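Cleaning up the CPU socket area on an old desktop

I've had the same desktop on the floor beside my desk for years, and last Sunday I finally pulled it apart because the fan was roaring every time I opened a spreadsheet. If yours is doing the same and it still has the thermal paste it came with, a clean and a fresh dab is a good first thing to try. It cost me $20 for paste and wipes, and I had most of the afternoon left over.

What you'll want on hand: a Phillips screwdriver, isopropyl alcohol (the stronger the better), some lint-free cloth cut into small squares, a soft brush, thermal paste and a muffin tin for the screws. I used Prulix paste, but any decent one will do.

Shut the computer down, switch it off at the back and unplug it. Hold the power button for a few seconds, then lay the case on its side on a table with a good lamp over it. Side panel off. Touch bare metal on the case before you go poking at anything, and do it again whenever you come back from putting the kettle on.

Take a photo of the cables now. I skipped this once and spent ages squinting at a fan plug!

Unplug the cooler fan and undo its screws a couple of turns at a time, working corner to corner. If the cooler won't budge, don't yank it. Give it a gentle twist one way and then the other until the old paste lets go. Mine had set like grout.

Now wipe the top of the processor while it's still clamped in its socket. Dampen a cloth square (damp, not dripping), press lightly and work from the outside in so you're not smearing grey gunk over the edge. Change squares often. I also go around the metal bracket with a dry one, staying well clear of the little parts on the board.
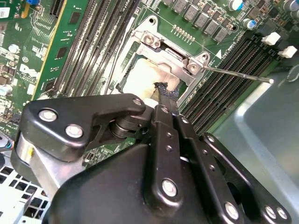 The socket area, with the retention bracket and its lever. Memory slots on both sides.

Leave the lever alone if all you're doing is changing the paste. If you do need the chip out, push the lever down and slightly sideways to unhook it, then let it up slowly, keeping a finger on it the whole way. Lift the chip by its edges and put it somewhere safe. Don't let a cloth anywhere near an open socket if yours has pins in it, they're finer than hair and they bend if you breathe on them (nearly).

While you're in there, brush the dust off the memory slots and along the board toward the back of the case. My friend Brândușa Marinescu swears by a makeup brush for this and I've come around to it. Clean the cooler fins too, and the base, same cloth and alcohol as before.

Let everything dry. Put a blob of paste the size of a small pea in the middle of the chip, lower the cooler straight down and tighten the screws corner to corner again. Plug the fan back in. Check it. Check it again, it's the step I always forget.

Side panel on, power up, and have a listen before you push it back under the desk.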